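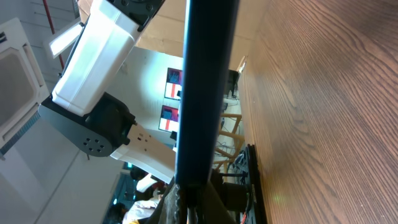
Wooden tabletop and wall monitors, Utwood room, Lekow

About Curkwood

Curkwood plans, builds and maintains work rooms for technical tenants. The scope of a typical job is the furniture, the power at the table, the wall displays and the clearances between them. We are based in Lekow and take work within a two-hour drive of the shop.

The company began as a table shop. Customers ordered a table, then called back to ask where the outlets should go, how far the table should stand from the wall, and whether a monitor could hang above it without blocking the vent. After several years of answering those questions by phone, we started drawing the whole room.

What we supply

Tables. All Curkwood tops are wood. The standard top is finished with a clear coat and carries no edge band. We run the grain lengthwise unless the drawing says otherwise. Tops are bolted to the base through slotted plates, so the wood can move with the season and the top can be removed with one wrench. Repairs to the surface are done at the shop, and a loaner top is fitted while the work is in progress.

Power. Building circuits are left to a licensed electrician. Our part begins at the wall outlet. For most rooms we still recommend a plain power strip on or below the tabletop, one strip per table, no strip plugged into another strip. Customers who want fixed outlets can order the Kong rail, a steel channel that mounts under the rear edge and accepts standard outlet blocks. The Kong rail adds weight and cost and is worth it only where the layout will stay the same for a year or more.

Wall displays. We mount monitors on a backing plate fixed to the studs. Mounting height is set from the standing position at the nearest table, and cables run down the wall in a paintable cover. Where two displays share one wall we put them on a common plate, which keeps the gap between them constant when one is replaced.

Air and light. Ceiling units and light panels belong to the building and we work around them. They are marked on the first drawing, together with exposed pipes, and the tables are placed afterward. A table directly under a vent is moved if there is anywhere to move it.

The shop

Our building in Lekow has 2980 square feet on one floor, divided between the wood shop, the finishing room and the Utwood room. The Utwood room is where we keep tables in daily service. Tops there are loaded, wired, bumped and wiped down in the same way as those we sell, and the surfaces are inspected each September. Finish changes are made on the basis of that inspection. The current clear coat was adopted after two winters of it.

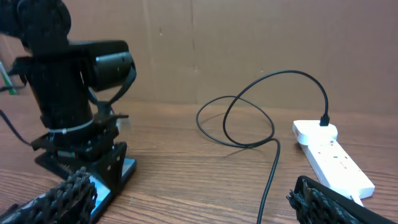 Cable handling takes up more of our drawing time than any other item. The rules we apply are short. A cable crosses an open part of the tabletop only if it has to. Ties are placed where the cable changes direction, and the tail is trimmed flush. Power strips are positioned so that the switch can be reached from the working side of the table. Thin leads are given enough slack to lift a piece of equipment clear of the surface without unplugging it. These rules are printed on the last page of every drawing set, and customers are free to ignore them once we have left.

How a job runs

1. Measurement. Two of our staff visit the room for half a day. Doors, outlets, vents, light panels and pipes are recorded.

2. Drawing. A plan and one elevation per wall are issued. Two rounds of changes are included in the price.

3. Build. Lead time is 6 weeks from signed drawing for standard tops. Odd shapes take longer – usually by the time it takes to find a board wide enough.

4. Installation. Most rooms are finished in one working day, starting at 7:30 a.m. Packaging leaves with our truck.

5. Return visit. After the first heating season we come back to check the base bolts and the wall plates.

Records

Every top carries a number stamped on the underside of the rear edge. The register stood at 2186 when this page was last revised. Quote the number when ordering a replacement part or a refinish, since hole patterns changed between production runs and the outside dimensions alone will not identify a top.

What we do not take on

We do not supply chairs, flooring or network wiring. We do not refinish tables made by others. Rental rooms are accepted if the landlord agrees in writing to wall mounting.

Contact

Shop hours are 7 a.m. to 3:30 p.m. Drawings and room dimensions may be sent ahead of a visit in any common format. For deliveries, use the side entrance and ask for the Utwood room.

Curkwood, P.O. Box 3842, Lekow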